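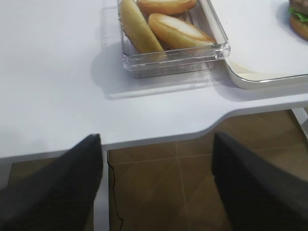

# Hevlow FAQ

I wrote most of Hevlow and I answer most of the mail about it, so this page is me pasting in the answers I keep retyping. If yours isn't covered, open an issue and I'll get to it (slowly in May, when I'm usually traveling).

Last edited 18 February 2022.

### What is Hevlow, in one breath?

It's the task layer that sits between your perception code and your arm controller. You give it a goal like "build one burger on the tray," it keeps a little table of what it thinks is where, picks the next step, and hands a grasp request down to the controller. It doesn't do motor control and it doesn't do vision, though it ships with a thin wrapper for each so you can get going.

### Why is everything in the docs about hamburgers?

Food stacking is a great test and I got hooked! The order matters, the parts lean on each other, and a bun half has two very different sides. If your planner can put a bottom bun, lettuce and a patty down in that order and know what's still missing, it can handle plenty of duller jobs. The demo task is called `ritham`, and you'll see that name all over the config files.

### My detector keeps losing the buns in the clear container. Is that a bug?

Nope, clear plastic is just mean. The walls catch highlights and bend the outlines of whatever's behind them, and overlapping buns tend to get merged into one blob. Things that have helped me:

- Turn on `merge_views: true` so the wrist camera takes 2 looks before it commits.
- Mask the container rim. There's a helper, `naseri mask`, that lets you draw it once and save it.
- Lower the confidence cutoff a bit inside the container only. Leave it alone everywhere else or you'll get phantom buns on the table.

### What about white trays on white tables?

Same family of problem. The tray segmenter looks for the rim and the soft shadow under it, so please don't crank the exposure until the shadow goes away. I did exactly that for a whole afternoon and then blamed the network.

### How does it decide which bun half to grab first?

It scores each candidate on how much of it is visible, how steeply it's tilted, and how close the fingers would come to a wall. Highest score wins. A half standing on its edge can be a lovely grasp or a terrible one depending on the approach angle, so the planner tries 32 angles per candidate by default. You can raise that, but on my laptop it gets sluggish fast.

### Does it know which side of the bun is the cut side?

Yes, if the label set has `crust` and `cut` as separate classes. Ours does. If you trained with a plain `bun` class, the planner will happily place one upside down and report success. (Ask me how I know.)

### The gripper fingers take up half my wrist image. Should I crop them out?

I wouldn't. Keep them in and use the finger mask. Their tips are handy for checking that your camera calibration hasn't drifted, and `naseri check` does that for you before each run. If the tips are off by more than a few pixels it refuses to start, and I'd rather have the complaint than the crunch.

### How many demos do I need to train the grasp scorer?

I started with 145 for the burger task and it was decent. Fewer than 40 and it mostly memorizes your table. Moving the container between recordings helps more than piling on extra ones in the same spot.

### Will it run without a depth camera?

It will, as long as you enter the table height by hand. Watch the front edge if your table has a curved cutout like mine. The default workspace is a plain rectangle, and the planner will treat thin air as table unless you give it a polygon. The setting is `workspace.outline`, and it takes as many points as you want.

### Can I use another planner with it?

Sure. Anything that can take a state table and return one step will plug in. See `planners/README.md` for the two functions you need to write.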